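Home > Work With Us > Open Calls

Call for Participants: Living Room Readers, Batau Community Library

Posted June 12, 2019

The Batau Community Library is looking for adults to read aloud to homebound patrons starting in September. Readers visit the same patron every week for one hour. Most of our patrons have low vision, and several have asked for long novels, so we need people who can stay with the program through spring.

What you would do

Visit one patron at home each week, at a time the two of you agree on. Read from a book, newspaper or magazine the patron picks. Return finished books to the desk on Tomaszewski Street and pick up the next ones. Fill out a short visit card.

Large print titles can be borrowed for six weeks. Audiobook players are handled by the main desk and are not part of this call.

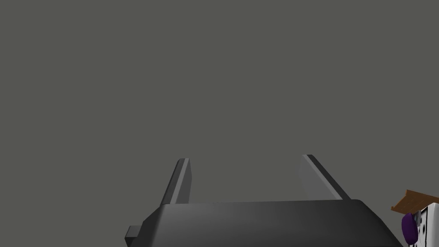
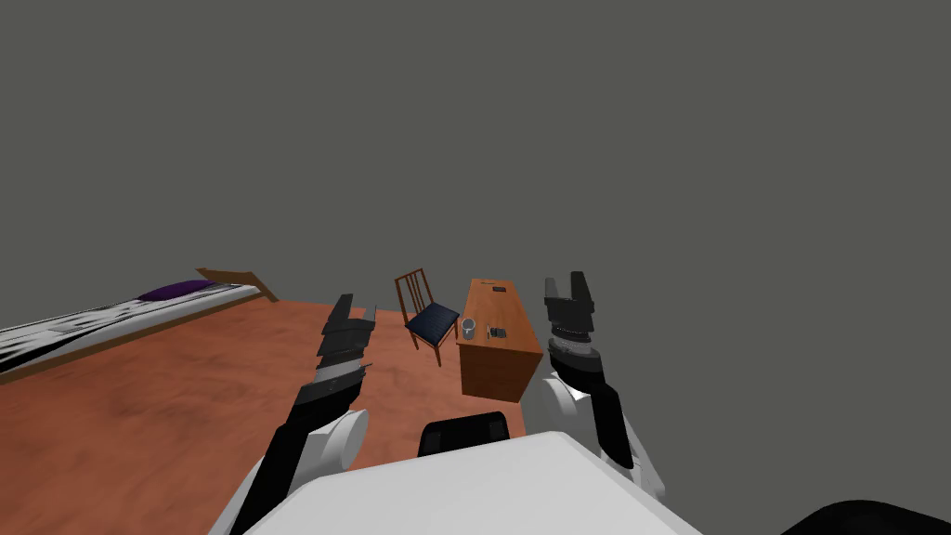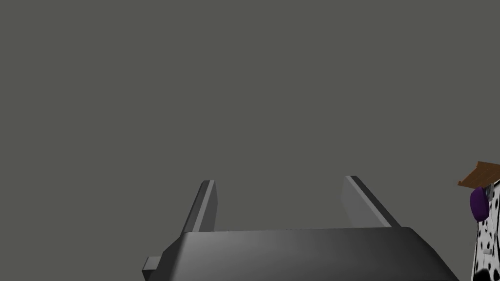
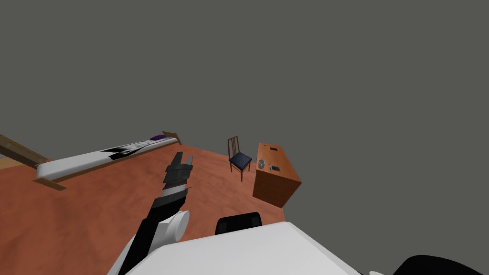 Computer-rendered views, all four with a plain gray backdrop.

Who can apply

You must be 18 or older and able to read comfortably for an hour. Experience is not required. We would especially like to hear from people who read in Polish or Spanish. A background check is required and the library covers the cost. You do not need a car, but tell us which bus lines you can use.

Readers may not handle money, medicine or mail for a patron. If a patron asks for help with any of these, call the outreach desk.

Pay and training

Each reader receives a stipend of $400 for the fall term, paid in two parts of $200. Bus fare is paid back monthly if you keep your receipts. Training is two evenings at the library, and you need to attend both. The second evening includes a practice reading with a partner, so bring a book you know well.

How to apply

Send a letter of no more than 400 words telling us what you like to read and which days you are free. Include a phone number and the names of two people who know you and are not related to you. Drop it off at the desk or mail it to:

Bronisława Żak
Outreach Desk, Room 4
Batau Community Library
1121 Tomaszewski Street

Short phone interviews will follow. If you applied last year and were not placed, you can ask us to use your old letter.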